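Our motion planner finally stopped doing the elbow thing, and I have to tell someone. Thread!

For months the arm would pick a path that was fine for the gripper and awful for everything behind it. Technically collision free – but with a huge swing of the elbow on the way.

So Kanchan Kanaujia and I gave the planner a cost on elbow travel. 58 lines of code, most of them tests. I'm weirdly proud of those tests.

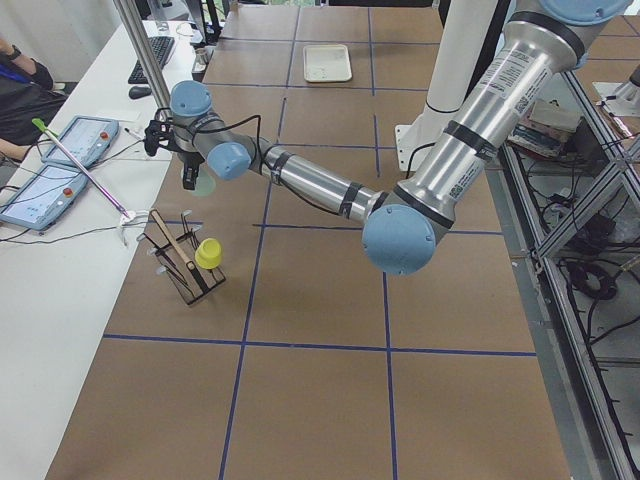
Blue tape grid, gripper pointing down over the table.

We replayed 344 old goals from the Tonalstead logs. Planning got slower by 30 ms per goal, and I will happily pay that, because the paths look like something a person would draw!

Next up is two arms sharing one table. Each arm now publishes the space it plans to sweep, and the other one plans around it. Devendra Prajapati wrote the first version in April and it's lovely to read (the comments alone!).

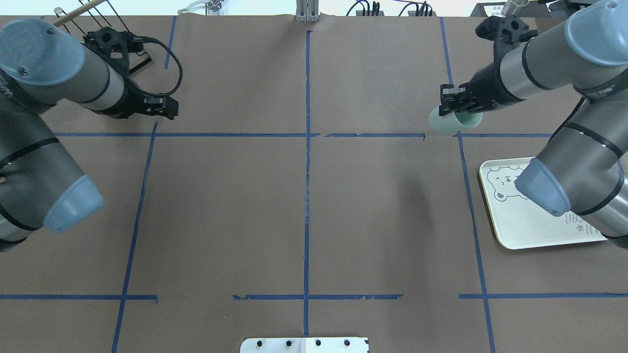 What happens if both arms want the same space at once?
The arm that published its sweep first keeps it, and the other replans or waits.

Waiting is the part I'm still tuning. Too short and they take turns replanning forever. Omprakash Saxena suggested random backoff, like old network cards – trying that tonight with 2,000 simulated goals.

Code goes up once I've cleaned out my debug prints.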